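Žofie Hubáček
August 11, 2025

Our school is getting Laltora in the autumn. Every child from Year 2 up will do their maths homework on it, and the letter home says the scheme "raises times tables fluency by 68 per cent". I teach Year 4, my son is going into Year 3, and I have spent a good chunk of the holidays trying to find out what that sentence means. Thread, probably long.

First thing. 68 per cent of what? Faster? More right answers? More children passing something? The letter doesn't say. The Laltora website doesn't say. There is a bar chart on the website, and the bars have no numbers on the side.

I wrote and asked. Got a very cheerful email back with the same sentence in it and a link to the same bar chart.

Asked again. This time I got a PDF, which they call an impact report. It is mostly photos of children looking thrilled at tablets, but on the second to last page there is a small table and I will give them credit for that, most of these firms don't print one.

So. 2219 children, in schools that had already bought it. 16 weeks. A quiz at the start and the same quiz at the end. The quiz is inside Laltora.
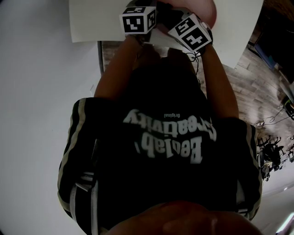
I'll say that again slowly for anyone who skims. The children practised on the app for a term and a bit, and then got better at the quiz in the app. I'd want my money back if they hadn't.

There is no other group. No class down the corridor doing ten minutes of chanting and a paper sheet with a stopwatch. Children in the middle of Year 4 get better at their tables over four months anyway. We teach them tables in Year 4! It's most of what I do between breakfast club and assembly.

Someone always says at this point "well, it can't hurt". It costs money, for a start, and our maths cupboard has been sharing two sets of place value counters between three classes for as long as I've been there. It also costs ten minutes at every kitchen table, and I know what those ten minutes look like because I live with a seven-year-old.

I tried the trial version myself, on my phone, with a cup of tea. You answer a question and a small otter does a dance. The dance takes longer than the question. You can't skip it. I timed one go and put the phone down feeling I'd watched a great deal of otter and done very little multiplying.

To be fair to it, the questions themselves are fine. It mixes up the order, so you get 7 x 8 and later on 8 x 7, and it comes back to the ones you got wrong. That bit is sensible. A pack of cards with an elastic band round it can do the same but the cards do need a grown-up to be sitting there and I accept not every house has one free at five o'clock.

What it doesn't do is show them why. My lot build arrays first. Cubes on the carpet, rows and columns, turn it round, same cubes. Some of them need that for weeks and some need it for a morning. In the app there's one picture of an array in the "learn" section and then you're straight into the race against the clock.

And the clock. You can turn it off, but only from the teacher side and only for the whole class. So either my anxious ones get a countdown or my fast ones lose the thing they like best about it. I asked whether it could be set child by child. "On our roadmap."

We have been here before, by the way. Anyone else in a Brornlow school remember Hurkura? Reading app, came in one April with a big launch and a man in a parrot costume. By the following April I couldn't find a single teacher still logging in. The posters are still up outside our library.

Hurkura had a percentage too. I went back through my emails to find it and it was also a quiz inside the app.
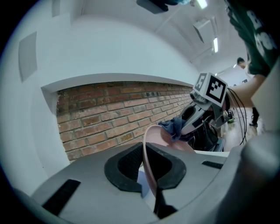 Hand-held gripper up close, with a thin pink plate behind.

Carrying on, as a few people have replied already.

"You just don't like technology." I have run our coding club for years. I like the big screen, I like the visualiser, I would be lost without the visualiser. I'd just like somebody to check whether a thing works before we ask several hundred families to make a password for it.

"The teachers I know love it." Good, and I'd like to hear from them. What did you stop doing to fit it in? I'm asking properly. In every account I've read so far the tables got better and also the class went from doing tables twice a week to doing them every day. I'd expect the second part to do a lot of the work.

"What does your maths lead think?" Zdeňka Bartoš is our maths lead, she knows I'm writing this and has said I can use her name. She is keener than me. Her view is that homework on paper comes back from half the class on a good week, and if an otter gets that up to most of the class then she can live with the otter. I think that's a fair argument. It is a different argument from the one in the letter.

It's also one we could test ourselves, quite cheaply. We've got two classes in Year 4. One uses Laltora for the autumn term and the other uses cards and a paper sheet, same number of minutes. Then both classes sit a paper test that has nothing to do with either. Swap over after Christmas so no one feels hard done by.

I know two classes isn't proper research. One of them will have a better term for reasons that have nothing to do with apps (last year mine had chickenpox and a leaking roof). But it would be more than is in the report.

Zdeňka likes the idea. The Skála trust, which runs us and a few other schools and is paying for the licences, has so far said the rollout should be "consistent across all settings". I've asked what they will be looking at in July to decide whether to renew. If the answer is "how many minutes the children spent logged in" I shall be back on here complaining.

On that - minutes logged in is the number on the front page of the teacher side. Big green circle. I left the trial open while I hung the washing out and I got a green circle and a badge for "super focus". Make of that what you will.

For parents who've had the same letter, a few things worth asking at the meet the teacher evening. What will my child be doing less of? Can the timer come off? What happens if we haven't got a tablet, or there's one tablet and three children? Who can see the scores?

That last one I still haven't got to the bottom of. There's a class league table, switched on to begin with. It shows first names. I've been told it can be hidden and I've seen the button, but I haven't seen what the children see after you press it, so I'm not promising anything yet.

Please don't have a go at your child's teacher about it. They almost certainly weren't asked. I wasn't, and I'm in the room when these things are handed out.

And if your child loves it, lovely, let them get on with it. Mine has already asked if the otter has a name. I've read the whole impact report and I can't tell him.

Replying to the person who asked what I'd do at home over the summer instead: five minutes, a few times a week, cards or just questions in the car. Start with the ones they know. Count in fours going up the stairs. Leave it alone on days when everyone's tired.

Will add to this when the trust gets back to me about the two classes. The last email took them most of July so don't wait up.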